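Filed under: Home > Laundry and Storage

Print this post | E-mail this post

Folding T-shirts to a fixed width

March 9, 2024

The drawer in question is a Tarniris, bought second-hand, and its internal width is 600 mm. Until September I stacked T-shirts flat in it, which meant the lower half of each pile never got worn. I then changed to upright folding, and after several adjustments I have a method that I no longer need to think about.

The principle is simple. Each shirt must end up the same height, and that height must be less than the depth of the drawer. Width matters less. Thickness depends on the fabric and can't be controlled much, so leave some slack in each row.

Work on a bed or any flat area covered with a sheet. A bare table is too slippery for thin cotton. Haris Vasić, who commented on my earlier post about pillowcases, prefers a towel, but I find the pile drags on the hem.

1. Lay the shirt face down and pull the hem straight. Most of the errors I see later begin with a hem that was never straight.

2. Hold the hem at both ends and apply light, even tension. Too much on one side draws the cloth to a point and puts a diagonal crease through the body.

3. Clear the shoulders. If the sleeve is bunched underneath, the finished fold will have a lump on one side and won't stand up.

4. Fold one side in to the middle, sleeve back on itself, then the other side.

5. Fold hem to collar, stopping short of the neckband, then fold in 2 again.

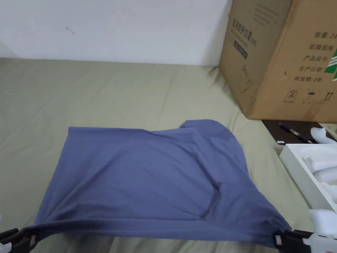
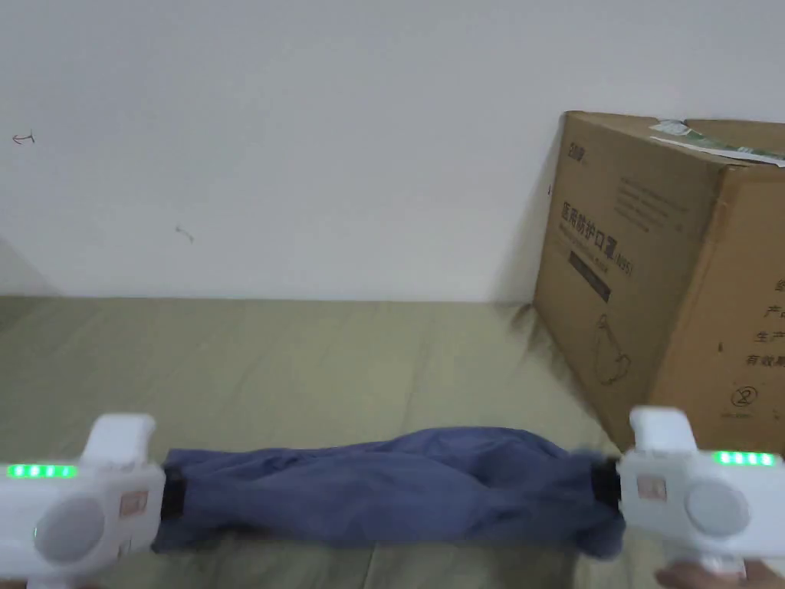
Blue cloth, hem pulled out over the green sheet (first) and bunched lengthwise above a khaki or olive-beige surface (second). The box is at the right in both.

Cloth that has twisted along its length should be shaken out and laid down again from the start. I used to try to correct it by tugging at the corners, and the creases stayed in.

On heights: my shirts finish at 44 mm below the drawer rim, enough for the drawer to close over a thick collar. Jayanthi Ramasamy wrote to say that her drawers are shallower and that she folds in thirds at step 5. That works, although the third fold tends to spring open on heavier cotton.

I have also tried a Shetty folding board. It gives a consistent width - better than mine by hand - but it is awkward to store and doesn't help with long sleeves. It went to the charity shop in Clurnurport.

Polo shirts are a separate problem. The collar adds thickness at one end only, so alternate the direction as you fill the row. I still hang the two linen ones.

Jumpers next, once I have measured the bottom drawer.

Print this post | E-mail this post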